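Dillell Hand-Held Demonstration Gripper
Sold and supported in the UK by Arner Llewellyn

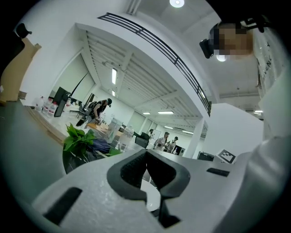
View from the gripper's own camera, looking up past the two black rubber fingers.

Price: £1,673 each, excluding VAT
Order code: 200-13
Page last checked: 12/18/23

We stock this one because customers kept asking for it, and we have tried to write a page that won't oversell it. You hold the gripper, do the job yourself, and the recording becomes a demonstration for a robot to learn from. The maker's brochure says a robot can be taught "any household task in an afternoon". We haven't managed that. Folding a tea towel took us most of July, and the results were patchy.

What it does well
It is quicker than driving an arm by remote control, and new people pick it up with little practice. The V-shaped fingers are textured and hold cups, cloth and small boxes securely. Coins and thin card are a struggle.

What to be wary of
The brochure figure of 4,000 demonstrations per set of fingers is the maker's. Ours needed changing well before that. Blurred recordings are common if you move at normal speed, so slow down and expect to throw some away. A person can also reach into places your arm can't, and those recordings will be no use to you.

In the box
Gripper, one pair of rubber fingers fitted, one spare pair, charging lead, printed marker card, quick start sheet. Robot arm and software are not included.

Returns
200 days if unused. Worn fingers are not covered. Some older invoices spell the name Dilell; it is the same product and the spares fit.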